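Folding chunky knits so they stay folded

Quick one as I've had the same message over and over since the clothes swap post. How do you fold a thick jumper so it doesn't end up as a lump on the shelf? Like this. Takes a minute once you've got the hang of it. First few will be rubbish, fine, carry on.

Works for cable knit, ribbed, fisherman style, big cardigans. Not for thin merino — those can be rolled, different page.

What you need

A flat surface bigger than the jumper with its arms out. Bed is best. A smooth sheet or cotton cloth on top if your bedspread is fluffy, otherwise you'll be picking bits off all evening.
A clothes brush or a bit of sticky tape.
Something stiff to fold round if you like your piles all the same width. I use the lid of an old Zavala shoe box. A magazine does it.
Cotton bags or a lidded box if they're going away till autumn.

Before you fold

Check it's clean. Properly clean, not worn-twice-and-aired clean. Moths go for the bits you can't see, cuffs and neck mostly. I wash mine by hand, cool water, a small squirt of wool wash, then flat on a towel for a day. Turn it over at bedtime.

Check it's dry too. Thick knits hold water in the seams long after the front feels done. Squeeze the underarm and the welt at the bottom. Any coolness at all, leave it till tomorrow.

Brush down both sides. Do up buttons, all of them, even the fiddly one at the neck. Undone plackets go wavy and they stay wavy.

The fold

1. Lay it face down. Arms straight out, hem towards you.

2. Smooth from the middle outwards with flat hands. Don't pull. Pulling a cable stretches the plain bit between the twists and you get ripples.

3. If you're using the lid, put it in the middle of the back, top edge level with the neck.

4. Fold the right side in, along the edge of the lid. The arm will now be sticking out across the back and off the other side.

5. Bend the arm down at the shoulder so it runs towards the hem. Keep it inside the line of the fold. This is where most lumps come from — the arm gets doubled over on itself at the top and you've got four layers in one corner and two in the other.

6. Same on the left. The arms should lie next to each other, not crossed. On a very wide jumper they'll overlap a bit at the cuffs, can't be helped.

7. Slide the lid out. Pat down.

8. Fold the hem up a third. Then again up to the neck. For anything really thick do it in half just the once, three layers of cable is too much and it'll spring open.

9. Turn it over. Tweak the neck so it sits straight.
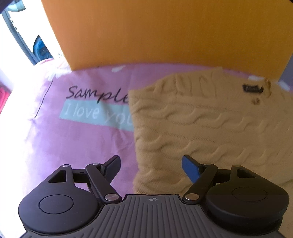
Beige cable knit, folded. Let the twists lie flat, no squashing.

You want the pattern on the outside and relaxed. If the cables look pinched along an edge, open the last fold and do it again a little looser. Don't iron the crease in. Don't sit on it either, seen it done.

Stacking

Heaviest at the bottom. Folded edge facing out so you can pull one without dragging the rest onto the floor. Turn every other one round, neck to the back then neck to the front, and the pile stays level insted of leaning.

My shelves are 400 mm deep and a medium jumper folded in half fits with a finger to spare. Shallower than that, use the thirds fold. I keep the piles low, about the height of a shoe box, any taller and the bottom one gets flattened and comes out looking sad.

Never hang them. Shoulders go pointy, body grows. I lost a lovely Plullance cardigan to a hanger, it came out practically a dress.

Putting them away for summer

Cotton bags over plastic. The Gastine ones with the drawstring are good, two jumpers each, or a clean pillowcase with the end tucked under. Cedar balls if you like them but they need a rub with sandpaper now and then or the smell goes. Tissue between light and dark colours.

Take everything out in August, shake, refold on different lines. Same crease all year will show on the elbows.

Small problems

Arms too long for the fold — tuck the cuff back up on itself, once, flat.

Roll neck — fold the collar down on to the back before step 4. Leave it up and you've a bump.

Hood — lay it flat down the back, do the sides over it. Bulky whatever you do.

Slippery yarn that won't stay put — bag it singly. Kutex blends are terrible for this, lovely to wear, slide off everything.

Kids' sizes — skip the lid, in half lengthways, arms in, in half again. Life's short.

Bobbles — deal with them before folding. Flat on the bed, comb in one direction, go lightly over the raised cables or you'll snag teh top of the twist.

Scarves and hats next week, probably Friday if I get the time.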